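About Tirkness

Tirkness is a private office that helps companies and public agencies with consular paperwork, trade missions and staff postings abroad. We were founded by Ruba Nassar, who spent her early career in visa and commercial sections overseas, and Ívar Kirkegaard, a former trade officer. They still run the firm and answer most first calls themselves.

Our main office is in Ilside. A second office in Cabanatuan opened in April and handles document legalization for clients sending staff to and from the Philippines.
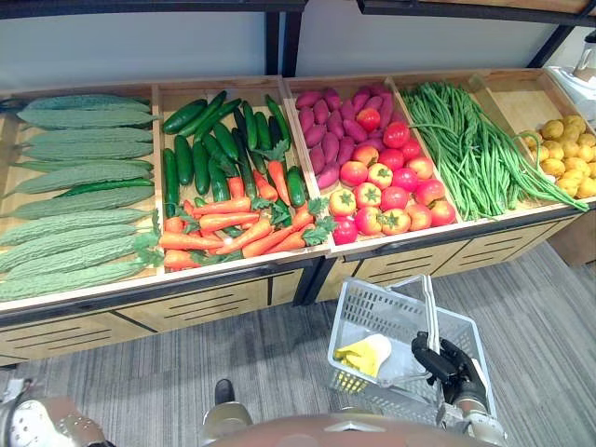
Most of our work falls between a client's legal department and the consulate they need to deal with. We prepare applications, book appointments, arrange certified translations and brief employees before they move. We also plan visits for trade delegations of up to 40 people, including the meeting schedule and protocol notes for the hosts.

We do not represent any government, and we cannot speed up a decision that belongs to a consular officer.
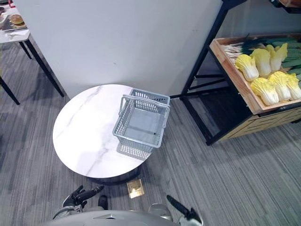
Shopping basket on a side table.

The firm has 52 clients at present, many of them small manufacturers in the Idlow area. New clients start with a phone call and a written quote. Fees are fixed per case, and government charges are billed at cost.

Page last updated August 12, 2025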